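If you're planning a courthouse or civil wedding at home, or a small legal signing of any kind, the paperwork gets all the attention and the house gets none. We had ours on a Monday in November, and I've since helped Gemma Pilkington and Amber Whiteley with theirs, so I've picked up a few habits worth passing along.

## Keep the papers flat and dry

Put the license, IDs and any name-change forms in one stiff folder, and keep that folder out of the kitchen. Amber set hers next to the kettle (I did the very same thing with our mortgage papers years ago, so I'm in no position to scold). If a page does get damp, lay it between two clean dish towels under a heavy book overnight. Please don't iron it!
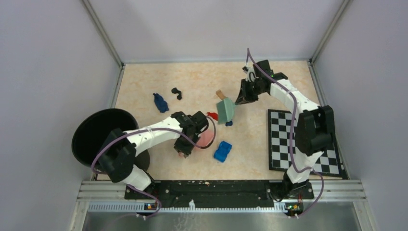 Ask your county clerk how many certified copies you'll want, and order them all at once. Banks and insurers often ask to see one, and it's a nuisance going back. I keep ours in a zip bag with the birth certificates, on the top shelf of the hall closet.

## Set up a signing table

A small table by a window is plenty. Wipe it down the night before, let it dry completely, and test your pens on scrap paper. Check with the clerk about ink, as some offices are fussy about color. We had 32 guests and one decent pen, and it went missing during the cake.

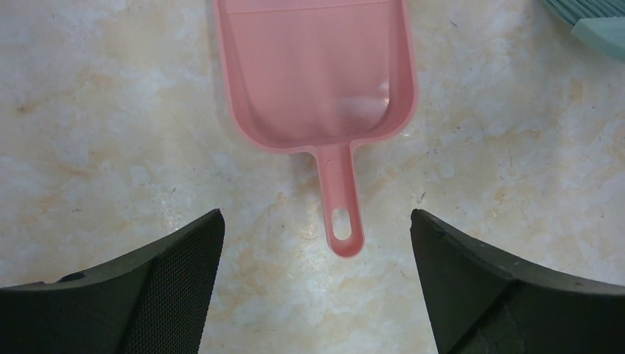 For candle wax on a tablecloth, let it harden, lift off what you can with a butter knife, then press the rest between paper towels with a warm iron. Lipstick on cloth napkins comes out nicely with a dab of dish soap left on for 30 minutes before the wash.

Flower petals are prettier than they are practical, especially on pale carpet, where the red ones stain if they're stepped on. Marjorie Treloar used dried lavender for her sister's and the hallway smelled lovely until Christmas.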